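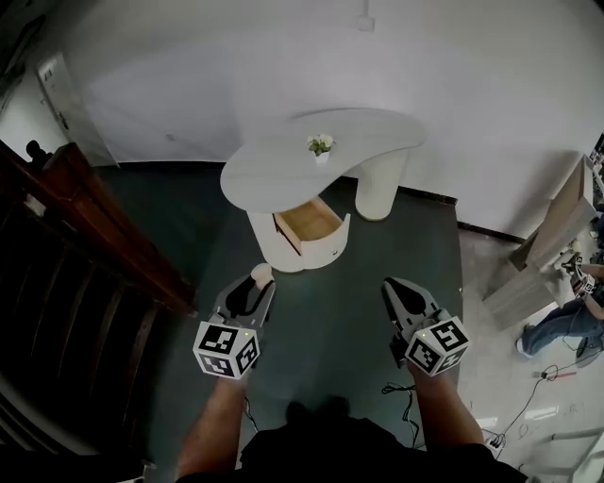 Two hand-held grippers in front of the side table, drawer open.

Tidying tips from the Skelto gripper trials
23 Dec 2025

In November our group in Tavville recorded 1,871 short household tasks with hand-held grippers, to teach a robot arm by demonstration. Reading the results, I noticed that many of them are useful at home also.

1. Open the drawer fully before you reach in. With the drawer half open, the trained arm failed 337 times. Fully open, it failed 60 times.

2. Keep the plant away from the edge you work at. Small pots were the object most often knocked – more than cups.

3. Lead cables along the wall. A cable across the floor catches the foot, and also the wheel of a vacuum cleaner.
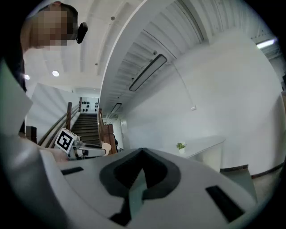 4. Leave the foot of the stairs free. We put nothing on the lowest step during the Eder series, and I keep this rule in my own house now.

5. Repeat a new routine slowly. The arm needed 200 demonstrations for one drawer – a person needs less, but the first ones should be slow.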